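Nornbridge Touring Roof Rack and Crossbar Set
Part no. 2302

Fits most wagons and small SUVs with raised side rails

Drivers who load a car up every other weekend tend to have strong feelings about crossbars, and we're no exception. The Nornbridge is the set we keep putting back on our own cars. It goes on quickly, it stays quiet at highway speed, and the clamps don't chew up the finish on your rails (our first rack, years ago, did exactly that, and the car still has the marks).

The bars have a wing shape, with a rubber strip set into a channel along the top. Pull the strip out and you have a T-slot that runs the full width of the bar, so bike trays, kayak cradles and ski holders slide straight in from the end. You can still use the old wraparound brackets if that's what you own. They just won't sit as low.

What's different this year

Nornbridge went back to the feet. The previous version used a separate plastic shim for each rail width, and everybody lost the shims. The new foot has a hinged jaw that closes down to fit the rail, with one bolt per foot and a soft pad on every face that touches the car. The end caps now swing open on a pin, so you can get to the T-slot without a separate cap rolling away under the car in a dark trailhead parking lot.

The lock cores changed too. All of them come keyed alike, and they match the locks on the Tautahi bike tray and the Hellcombe cargo box, so one key does the whole roof. I love this more than I probably should.

What we've used it for

Ataahua Grimshaw has had a set on her wagon since November and has driven it hard: two kayaks most Fridays after work, lumber for a deck, a canvas tent that weighs as much as a person. Her one complaint was a faint whistle with the bars empty and the rubber strips cut a little short. New strips, cut flush this time, and it was gone. So cut your strips long and trim them slowly!

The rest of us have done more ordinary things with ours. Ladders, a Christmas tree, a mattress that went four miles on back roads at a very modest speed. Long trips are where the low bar height really pays off, especially if you start before sunrise and want to hear the radio, or the person in the seat next to you. 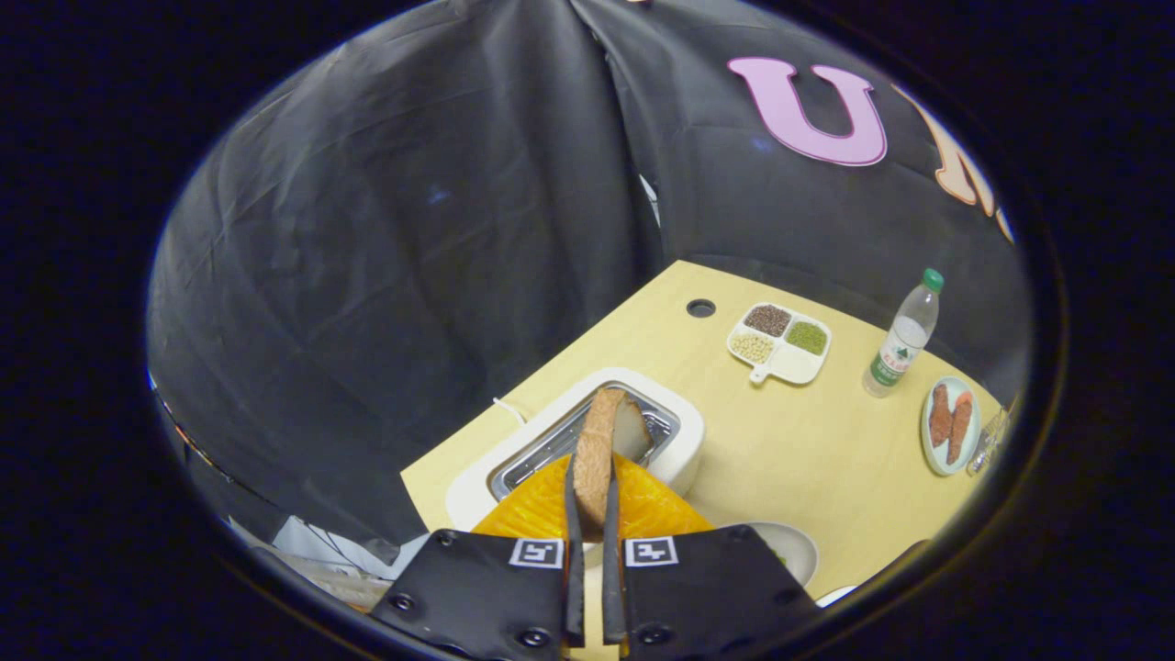 Fitting the bars

Everything you need comes in the carton, including the torque key, which clicks when the bolt is tight enough. Allow yourself a relaxed half hour the first time. After that it's more like the time it takes to find your shoes.

Wipe the rails down with a damp cloth and let them dry. Grit under the pads is what scratches paint.

Set the front bar first. Your fit sheet gives a distance from the top of the windshield, and it's worth measuring on both sides, since side rails can taper toward the front.

Close the jaws by hand until they hold, check that the same amount of bar shows past each foot, then tighten a few turns at a time, going from one side to the other. Stop at the click.

Put the rear bar on at least 24 inches behind the front one. A wider spread is better for boats and boxes. Check that the tailgate opens all the way before you tighten anything down, particularly if your car has a roof spoiler.

Drive a few miles, then put the key on each bolt again. Do this with any rack, from any maker.

Sunroofs

Tilt-up sunroofs usually clear the bars. Sliding glass that rides up over the roof often doesn't, and the fit sheet for your car will tell you which kind you have. If you're not sure, open the roof slowly with somebody standing outside watching the gap.

Specifications

Bars: anodized aluminum, black or silver
Feet: four, with hinged jaw and replaceable pads
Locks: four cores, keyed alike, 2 keys
Rail type: raised side rails with a gap underneath
Minimum bar spread: 24 in.
Weight, full set: 28 lb. boxed
Load limit: see the fit sheet, and use whichever is lower, the rack's figure or the one in your car's owner manual

The weight of the bars themselves counts toward your car's roof limit. So does the weight of the cargo box. People forget the box.

What works with it

Tautahi upright bike tray. Slides into the T-slot and holds the bike by the front wheel, so nothing touches the frame. Works on either side of the car.

Wollaritz folding kayak cradles. These fold flat when the boat is off, which makes a real difference to noise and to whether you'll fit in a parking garage. Bow and stern straps are included, and please use them.

Hellcombe long cargo box. Opens from both sides. Check your tailgate clearance before ordering, as the box is long and some hatchbacks will hit it.

Questions we get

Will it fit flush rails?
No. Flush rails need a different foot, and Nornbridge sells that separately. The bars are the same, so if you trade cars later you can keep them and swap the feet.

Can I leave it on through the winter?
You can. Shona Wihongi in our shop leaves hers on all year and backs the bolts out every spring to clean the road salt off the threads, with a dab of grease before they go back in. The pads could use a rinse at the same time.

Does it hurt gas mileage?
A little, like anything on the roof. Empty bars cost far less than bars with an empty box on top. If the box isn't in use, take it off.

Can I go through a car wash?
A touchless one is fine. Skip the kind with brushes.

I lost a key. Now what?
The number is stamped on the face of each lock. Send it to us and we'll order a replacement. Write the number down somewhere now, while you're thinking of it.

Spare parts

Pads, end caps, rubber strips, bolts, lock cores and torque keys are all sold singly. We keep the small stuff on the shelf, and the strips come extra long.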